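Home | Notebook | Protocols | Contacts

April, late afternoon

Dressing bench, notes for me and for Baldur Vídalín when he is back from Golness. A good long day and my hands smell of gel, but I am happy with how it went!

We finally have enough hydrogel sheets from the Pivdale batch to compare properly against the Lindemann gauze. I cut 132 squares in all, and 77 of them went into the warm cabinet before lunch (the rest are in the cold room, second shelf, under the blue lid - please don't move them).
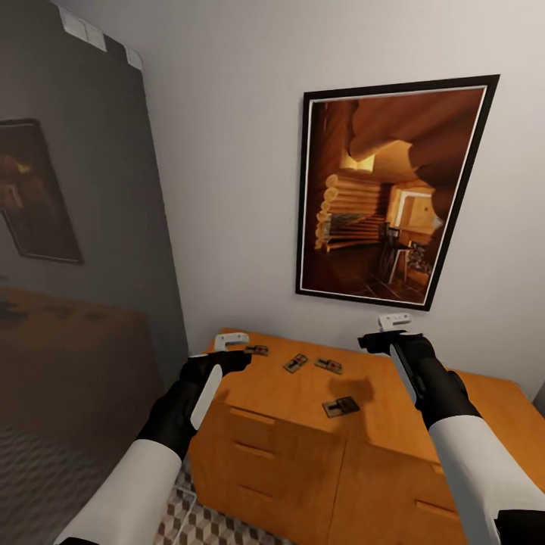 Two arms at the dresser, simulated view.

The thing I keep coming back to is the peel test. On the skin model the gel lifts cleanly at the corners, but the middle still clings more than I would like, and anyone who has had a burn dressing changed will tell you what that means. I ran three repeats at each thickness and the thin ones were kinder.

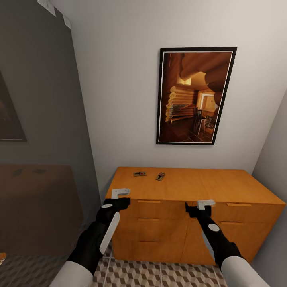 I also tried soaking the gauze in saline first, the way the nurses on the Brisari ward showed us, and it helped a good deal. I had forgotten how patient they are with it - a proper soak, a cup of tea, and then a very slow lift from one side.

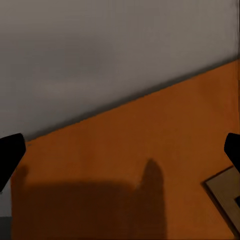 Weights are in the green folder, apart from the last three, which I scribbled on the glove box and still have to copy over. Baldur, could you check the balance before you start? It was drifting again after lunch. Next up is the thin gel with a longer soak.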